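4.2 Do photographers' counts tell us anything about hawk numbers?

The claim that wintering hawks at Tully Marsh are on the rise rests mostly on pictures handed in by visitors. We think it is weak. Kuusk and Dzene read the growing pile of photographs as a growing number of birds, but the number of people carrying long lenses grew over the same winters, and their paper makes no correction for it. A single tame bird on a fence post by the parking lot can fill a season's folder.

We went back to the Halari archive and kept only the records with a place, a time and a clear view of the wing or tail. That left 90 records. Two readers (Stankevičius and Urbonaitė) sorted them without seeing each other's notes and disagreed on 12, mostly young birds shot against a bright sky. Pētersons has argued that such cases can be settled by flight style. We doubt it, at least from still pictures.

The dates are no better. Several cameras had never been set to local time, and one owner's birds were all hunting at midnight. We dropped those records, although the earlier study seems to have kept them.
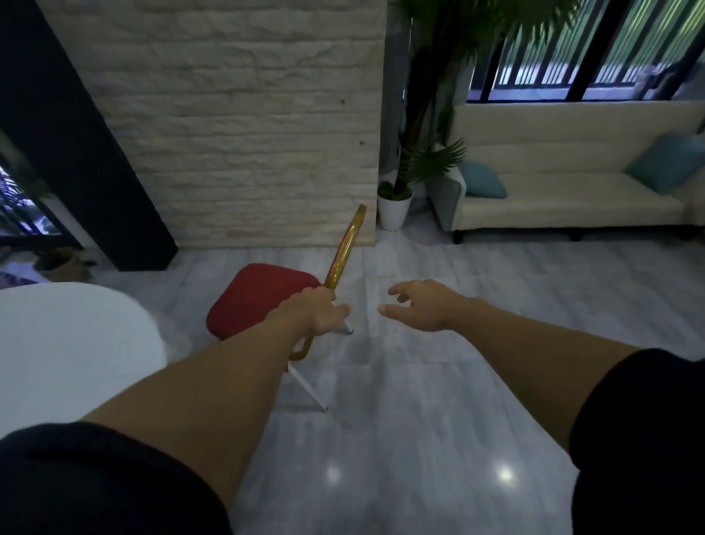 Figure 7. Folding chair with a red padded seat.

A fairer test would fix the effort first. The same people should stand at the same spots for the same length of time, and they should write down the empty hours too. The Munell survey did this at two sites and found no clear change, a result that the earlier authors mention only in a footnote. Two sites are too few to close the question – we would not lean on them either. But they were at least watched on days when there was nothing worth photographing, and the visitor pictures can't offer that. Until more counts of this kind exist, we treat the reported rise as unproven.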